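What Is a Crypto Wallet, and Is There Any Money in It?

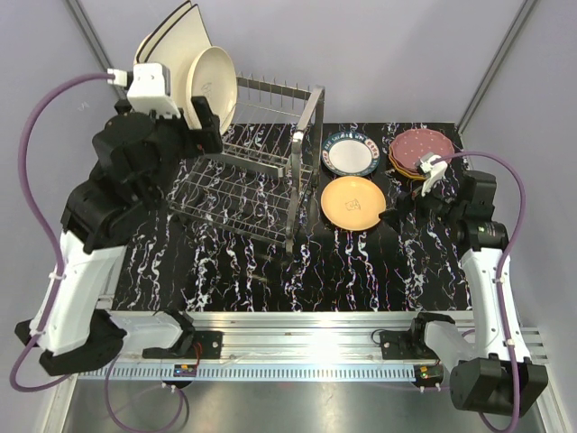 Plates standing in a metal dish rack, with more plates lying flat.

A wallet is a thing you keep in your pocket. It holds bills, coins, maybe a library card. If you open it up, the money is either there or it isn't.

A crypto wallet has the same name, so you might think it works the same way. I don't think it's a very good name. It makes something odd sound like something you already know, and whenever grown-ups do that with money, it's a good idea to slow down and ask questions. So let's ask some.

Are there coins inside?

No. There are no coins inside a crypto wallet, not even tiny computer ones.

Cryptocurrency is a kind of money that only exists as a record. The record is a very long list of who sent what to whom. It's called a blockchain, and copies of it sit on many computers at once. If the list says you have 40 coins, then you have 40 coins. If it doesn't, you don't, no matter what a picture on your phone says.

So what is the wallet for? It keeps your keys.

What is a key?

A key is a secret number, and a very long one. When you want to send coins to another person, your wallet uses the secret number to sign the message, a bit like signing your name at the bottom of a letter. The other computers check the signature. If it matches, the list gets a new line.

There are two numbers that go together:

The public address is the one you can show people. They need it to send you coins. Think of the address on the front of a house.

The private key is the one you never show. Think of the key to the front door. Anyone who has it can walk in and take everything, and the computers won't stop them. The computers don't know who you are. They only know that the key fits.

Let's try it with a story

Ngozi and Gerrit play a game where they pay each other in pretend coins called Stinanos. Each of them has a page in a big class notebook. Ngozi has 53 Stinanos. She wants to give 17 of them to Gerrit for a comic book.

She writes a note that says "Ngozi gives Gerrit 17" and stamps it with her own secret stamp. Everyone in class looks at the stamp, agrees that it's hers, and copies the line into the notebook. Now Ngozi has 36 left.

Did any coins move? No. Only the writing changed. And the stamp is what her "wallet" was keeping safe.

Now suppose Ngozi leaves her stamp on the bus, and a boy named Asger finds it. He stamps a note that says "Ngozi gives Asger 36." The stamp is real, so the class copies it down. Ngozi can shout all she likes. In many cryptocurrencies, a line that has been added stays added.

A bank would handle this differently. If a thief uses your parents' bank card, they can call the bank, and quite often the bank can help. With a wallet where you keep your own key, there's usually no one to call.

Hot wallets and cold wallets

These names have nothing to do with the weather.

A hot wallet is connected to the internet. It might be an app on a phone or a page on a computer. It's quick to use. It's also easier for thieves to reach, because they are on the internet too.

A cold wallet is kept away from the internet. It can be a small gadget that looks like a memory stick, or even a piece of paper with the key written on it. Thieves on the other side of the world can't reach a piece of paper in a drawer. But paper can burn, get wet, or go out with the trash.

Which one is safe? You'll hear people say "cold wallets are safe." I'd say they are safer from some things and worse for others. Be careful with anyone who uses the word "safe" all by itself. Safe from what?

The list of words

When you make a new wallet, it will often show you a list of plain words in a certain order, such as 12 or 24 of them. It's called a recovery phrase or seed phrase. If your phone breaks, you can type the words into a new wallet and get your keys back.

That also means anyone else can type them in. A real helper will never need those words. If a message says "We are from support, please send your recovery phrase," it's a trick. It's a trick even if the spelling is perfect and there's a nice logo at the top.

And if you lose the words and the phone too? Then the coins are still on the list, with your address next to them, and you can't touch them. People have lost a lot of money this way.

Who is holding the key?

Some companies offer to keep the key for you. Let's make up a company and call it Zorkance. You log in with a password, and Zorkance shows you a number on the screen. If you forget the password, they can reset it for you, which is handy.

But who really has the coins? Zorkance does. You have a promise from Zorkance. If the company is honest and careful, the promise may be a good one. If it gets robbed or runs out of money, you may have to wait in a long line with everyone else who had a promise, and perhaps get nothing back.

Some people say, "Not your keys, not your coins." It's a catchy saying, and there's truth in it. I'd just point out that some of the people who say it sell cold wallets.

Questions to ask when someone tells you a wallet is great

Who holds the key, me or a company?
What happens if I lose my phone?
What happens if the company closes?
Is the person telling me this getting paid to say it?
Can I turn the coins back into regular money, and what does that cost?

If the answer to any of these is "Don't worry about it," worry about it a little.

Words to remember

Blockchain: a long shared list of who sent what.
Public address: the number you can share.
Private key: the number you must keep secret.
Recovery phrase: a list of words that can bring back your keys.
Hot wallet: connected to the internet.
Cold wallet: kept off the internet.

Try it yourself

Start a notebook with two friends and make up a coin. Give each person 40 to begin with, and a secret way of signing. Play until lunch. Then have one player "lose" their signature and decide together what the rules should be. Do they get a new one? Who gets to say so? You may find that you disagree, and plenty of adults who work on this do too.

Don't sign up for a real wallet without a parent or another grown-up you trust sitting next to you.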